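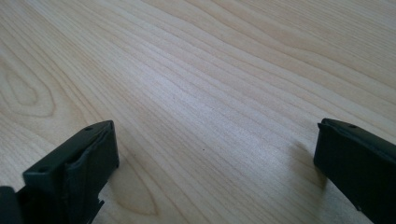 Fig. 1. Gripper fingers, open, over the work table.

Project report: visit to the Troltovell open day
Group: Jolene Te Moana, Svetozár Danko, Levente Szilágyi

1. Why we went
Our project asks how people teach robots to handle washing. Until January our main source was Levente's opinion. Margit Boros, our tutor, suggested we find a second one, so we took the bus to Gudow.

2. The demonstration
Sándor Bíró ran the session, for up to 30 visitors. The person at the table works a gripper in each hand, and the recordings are used later for training. He told us they want 2,000 recordings of cloth handling and had 148. He said this quite cheerfully.
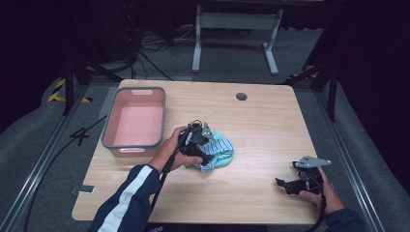

Cloth is awkward because it has no fixed shape. A gripper can press into a heap of it and still come up with one layer, or three. Svetozár asked why they didn't start with something easier, such as a brick. Sándor said they had, at Humow, and that it made a very dull open day.

We each had a turn. Jolene's fold was described as "valid data", and we have decided to take that as praise. My own took 2 minutes and would not have got past my mother.

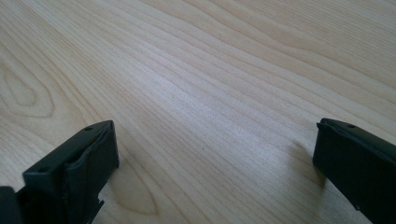
The fingers open wider than we had guessed from the Bakos handout, and judging the gap is most of the skill. You stop feeling the cloth and have to watch the tips instead — tiring, even over a short turn.

3. What we would change
We should have written our questions down before the bus, not on it. Levente's notes from the way there are included in the appendix, as far as they can be read.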